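Posted in: Meeting Notes, Tools & Pipeline

Pralivton 3D Users Group - minutes, March meeting

Start 6:40 pm, late, projector. Quorum fine. Minutes from last time approved with one fix (the render node count was wrong, see old item 4).

1. Nasano 5 upgrade

Long one. Beta has been on the lab machines for two weeks. General feeling is good but not ready to switch everybody over.

- Viewport is faster on heavy scenes. The Umholm harbor scene opens in 144 seconds, used to be well over twice that.
- Old material files import but normal maps come in flipped. Workaround is to tick "legacy tangent" before import, not after. After does nothing.
- Scripts written for version 4 mostly run. The batch renamer doesn't. Somebody has a patched copy, will put it on the shared drive.
- Crashes when undoing a boolean on anything with more than one UV set. Two people have seen it, one hasn't and has tried hard.

Discussion on whether to keep 4 installed next to 5. Yes, until summer. Separate prefs folders or they overwrite each other - this bit three people already. Instructions to go in the wiki.

Seat price for the group license is 269 per year, same as before. Question whether that includes the sculpting module. Answer: not clear from the quote. Will ask.

Agreed: stay on 4 for the Umholm project, 5 for anything new.

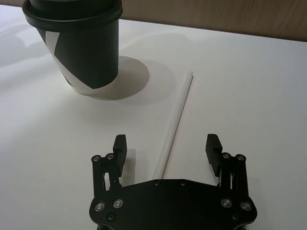
2. Render machines

Node 3 is still dropping off the network overnight. Swapped the cable, swapped the switch port, no change. Next guess is the power saving setting on the network card. If that doesnt do it we reinstall.

Discussed buying one more workstation vs. paying for cloud time. Pretorius quoted 995 for a refurbished tower, 64 GB memory, no graphics card. We have a spare card but it may be too long for the case. Need the inside measurement before anyone orders. Cloud side: last job cost more than expected as it was left running after the frames were done. Point made that the queue script should shut things down by itself. Point also made that we said that last fall.

No vote. Back next month with case measurments and a real cloud estimate for a 600 frame job at full res.

3. Umholm walkthrough

Status. Harbor buildings blocked in, textures on the north side done, south side still gray. Water shader looks fine from above and bad from standing height - repeats every few meters. Suggestion to layer a second noise at a different scale and stop fussing with it.

Frame rate on the older headset is too low. Biggest cost is the rope and netting. All of it is real geometry. Replace with cards beyond ten meters, keep the geometry close up. Also the crane has four sets of bolts modeled on the underside, which you can't get to. Delete.

Naming. Please use the naming sheet. "crate_final_new2" is not on the naming sheet.

Lighting bake to be redone once the south side has textures, not before. Takes most of a night and we only get node 1 and 2 for it right now. 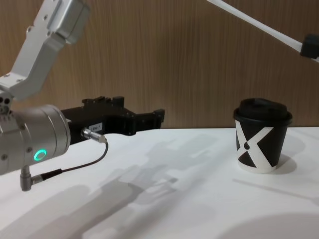 Audio was raised again. Harbor ambience is one loop, the join is easy to hear. Longer recording wanted, or two loops of different length on top of each other. Second option is less work, going with that. Footsteps on the boardwalk still use the stone set, wood set is in the folder and just needs hooking up.

Deadline for everything except audio is the April meeting.

4. Beginner evenings

First one went OK. Ran over by half an hour, mostly installs. Next time people get the download link ahead and a note saying a mouse with a middle button is needed, trackpads were miserable. Topic for the next one: simple modeling, one object, start to finish. UVs held for later, despite a request.

Handout needs updating for the new menu layout in 5. Or teach on 4? Went back and forth. Teach on 5, as that's what new people will download.

5. Any other business

- Shared drive is nearly full. Clear out old caches, anything called temp goes at the end of the month without warning. This is the warning.
- Asset swap page has broken thumbnails. Known.
- Request for a short session on photogrammetry cleanup. Interest, no presenter yet. Put your name on the board thread if willing.
- Door code has changed, ask by email.

Actions
- Patched renamer to shared drive
- Wiki page on separate prefs folders
- Ask Nasano reseller re sculpting module
- Node 3 power setting, then reinstall if needed
- Measure case with Pretorius before next meeting
- Second ambience loop, wood footsteps
- New handout

Closed 8:25 pm. Next meeting in April, same room, 6:30.

Contact the group | © Pralivton 3D Users Group | Back to top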